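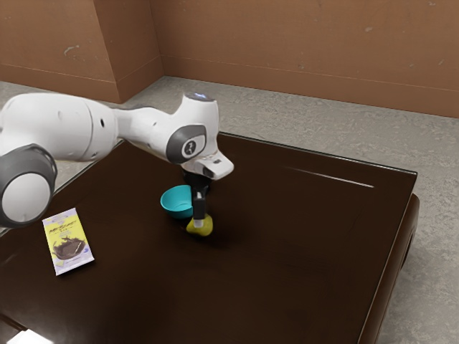

The gripper's fingertip meets the fruit in a simulated run. The bowl waits behind it.

My kitchen has been waiting for its robot since I was old enough to be told to clear the table. So in June I went to Cestamham, where Vermeulen builds practice worlds for household machines, and asked to see a chore.

The chore was fruit, bowl. Pick up the one, put it in the other. My nephew does it for a cookie, and he is 3.

"Your nephew has had a lot of training," said Bart De Bruijn, who runs the kitchen program. He has spent two years on tabletops and speaks of pears the way other men speak of in-laws.

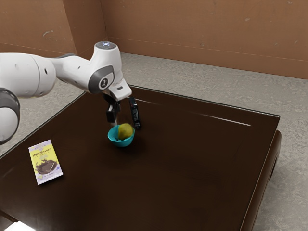 A mug has a handle and a box has corners, but fruit is all shoulders. Squeeze too little and it rolls to the floor. Squeeze too much and you have started on dessert. De Bruijn's team works on this in software first, where the floor never needs mopping.

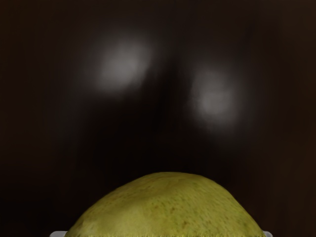 Up close, speckles and a rust-colored spot on the rendered skin.

Then comes the real kitchen, with its crumbs and its cat. Statby, a rival outfit, promises a machine that will clear a whole dinner table. Drollismont, a hotel that tried an early model on its breakfast buffet, gave it seven mornings and went back to a man named Luc.

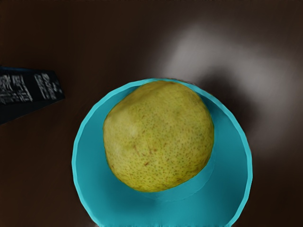 I asked De Bruijn when I could have one at home. He wanted to know how big my kitchen was, and whether I owned any grapes. I said I did. He looked sorry for me and put the year at "three from now," which was also his answer, he admitted, the last time somebody asked.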